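Gripper swap, part 2

Quick one tonight, kettle's on and I've got to be up early. Carrying on from the Flekar post in September.

So the Flekar pads went back. Too slick on card, and the jaws had a bit of play at the tip that drove me up the wall. Dungate still on loan, still heavy. Now on the handheld pair with the blue textured pads, one in each hand, living room table, whatever was lying on it. No clearing up first. That's sort of the point, a tidy bench tells me nothing.

Handle angle is good. Light grey panel down the back edge of it, fingers curl round without thinking. Can't say that for the Dungate, which gave me a sore thumb in 13 minutes.
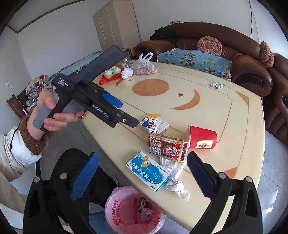
Notes so far

Medicine boxes: flat ones are a pain with any gripper. Come in from the long side or you just push them about.

Paper cup on its side: squeeze too hard and it's an oval. Go for the rim, gently.

Playing card box: easy. Nice stiff corners. My favourite thing to pick up, sad as that is.

Tissues: grab the middle of the wad and hope. Then the bin.

Sachets: slippery little things. 4 goes each before I let myself give up, same rule as last time.

Bag of peanuts: by the handles, obviously. Havent tried it by the body yet, don't want peanuts all over the floor.

Clip count for the whole lot is 619 now, wich is more than I thought. Need to sort the file names before it gets silly.

Still to do: Guerreiro wrist mount, the Dusham controller (firmware still not playing), and a proper go at the fabric stuff. Socks maybe. More when I get a minute.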